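The Long Gray Winter of the American Wall

How a town that once painted its bank salmon pink learned to live in the color of wet sidewalk

By Sena Arthur

The paint counter at Gotard Hardware in Pulville has a fan deck chained to it, the way banks used to chain their pens. The fan deck is gray. It has other colors toward the back, past the point where the hinge gets stiff, but the front inches of it have been thumbed soft by people looking for the right gray, and the people are still coming.

I was one of them last May. I had a hallway. It was yellow when we bought the house, a yellow somewhere between butter and school bus, and everybody who came through the front door said "Oh, that's cheerful" in the tone you'd use about a neighbor's rooster. So I went to Gotard's, stood in line behind a couple having a low-voiced fight about undertones, and went home with five sample pots of Plora paint. They were called Harbor Rest, Quiet Nickel, Sunday Fog, Old Letter and Dove's Opinion. I painted a square of each on the hallway wall. My husband looked at them for a while and asked which ones were the different ones.

Plora sells over 700 interior colors. I had always assumed that a company with that many colors was in the business of selling color. Cecilia Dankwa, who has mixed paint at Gotard's for 30 years, set me straight while shaking somebody's gallon of Quiet Nickel.

"They're in the business of selling the idea that you had a choice," she said. "Then you take the gray."

Dankwa's own kitchen is the orange of a traffic cone. She painted it in a single weekend and has never had a moment's regret, though she admits she has given up on white plates.
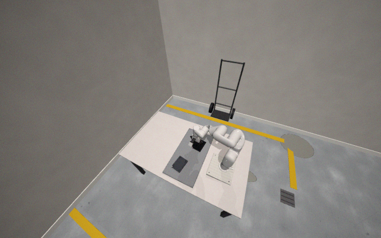
When Everything Was Avocado

People under a certain age have to be told that this wasn't always so. Pulville in the seventies was a riot. The dentist's waiting room was brown and turquoise. The bowling alley had a mural of a volcano. The savings bank on Bonsu Street was salmon inside and out, and it stayed salmon for years after anyone could remember who had approved it. My grandmother's bathroom was avocado down to the soap dish, and to shower there was to feel like the filling in something.

We laughed at all this later, and we were right to. Some of it was hideous. But it was hideous on purpose. Somebody had gone to a store and said "the volcano, please."

Then came beige, which ran the country for a good long while. Beige was what you painted when you were going to sell. The trouble was that everyone began living as if they were about to sell. I have friends who stayed in the same house for two decades and never once hung a picture they liked, in case a buyer stopped by.

Gray arrived as the cure for beige. It was cool where beige was warm, it looked good next to steel appliances, and it made people feel they had hired someone. The first gray living room I ever saw belonged to a coworker, and I remember envying it badly. It looked like the inside of an expensive envelope. Within a few years the rest of us had caught up, and it looked like the inside of the ordinary kind.

The Committee in Your Head

Ask people why they picked gray and they will nearly always tell you about somebody else. The real estate agent liked it. It would go with the couch. The kids were going to wreck it anyway. Their sister had done hers gray and it came out nice. A man in line at Gotard's told me, with real feeling, that he had wanted green since he was a boy. He was buying Sunday Fog.

I think this is where gray gets its power. Nobody loves it enough to argue for it, and it's hard to argue against, like a salad. Pick red and you have made a statement, and you'll be standing in front of that statement every time the in-laws come. Pick gray and the in-laws talk about the drive.
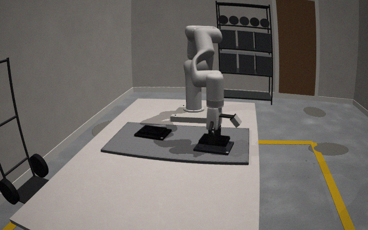 Gray walls, blue-gray floor, off-white tabletop: the palette of the age.

Offices got there first. I worked for a while at an insurance firm whose walls, carpet and cubicles were all within a whisker of each other, so that on a dark afternoon you could lose track of where the floor stopped. The company brought in a consultant to raise morale. He recommended an accent wall. After a series of meetings the accent wall was built, and it was charcoal.

From there it spread to places that had no excuse. The burger place out by the highway used to have a red roof you could navigate by. It is now a gray box with a gray sign, and I have driven past it twice while hungry. The preschool did its hallway over in something soft and mineral, and the children, bless them, have responded with stickers. Even the cars have gone. From the upper level of the parking garage, the lot below could be a tray of pebbles.

The Case for the Defense

In fairness, gray has its friends, and some of them are thoughtful. Painters like it because it lets everything else in a room speak. A lemon on a gray table is quite a lemon. A good gray moves around during the day, a little blue in the morning and a little brown by supper, and if you're the sort of person who is home to notice, it can be lovely company.

The trouble is the lemon. You have to go and get the lemon. What most of us did was paint the walls gray as a quiet background, then buy the quiet couch, the quiet rug, and a quiet print of some quiet birch trees, and then sit down in the middle of it all and wonder why we felt like we were waiting to be called in by the nurse.

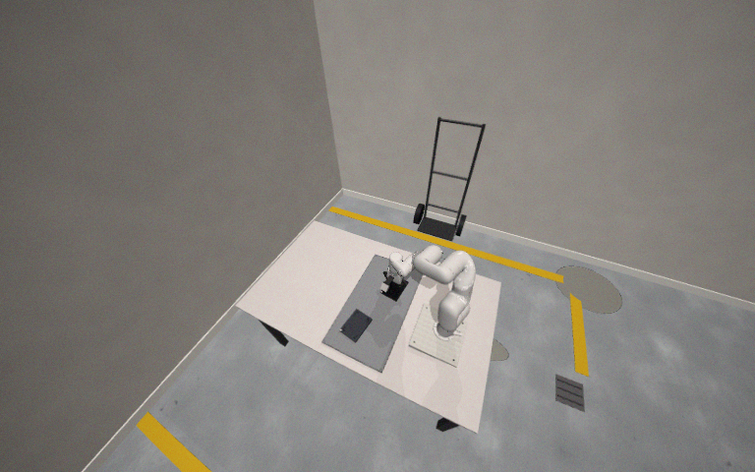 Dark gray on pale, with a concrete floor. No lemon.

Dankwa says the tide may be going out. She has sold more dark green since the summer than in the whole year before it, and a young couple came in for a purple so strong she made them say it back to her before she'd put the lid on. Colors come around, she says. She has mixed peach for a mother and, years later, gray to cover it for the daughter. Now the daughter's kid is asking about peach.

As for my hallway, the five squares stayed up all summer and into the fall. We got used to them. A guest took them for art. In October I went back to Gotard's, walked past the soft part of the fan deck, forced the hinge, and picked a blue called Loud Jay. Dankwa mixed it without comment, though she did put a free stir stick in the bag.

I painted two coats over a weekend. The neighbors came by to see it.

"Oh," they said. "That's cheerful."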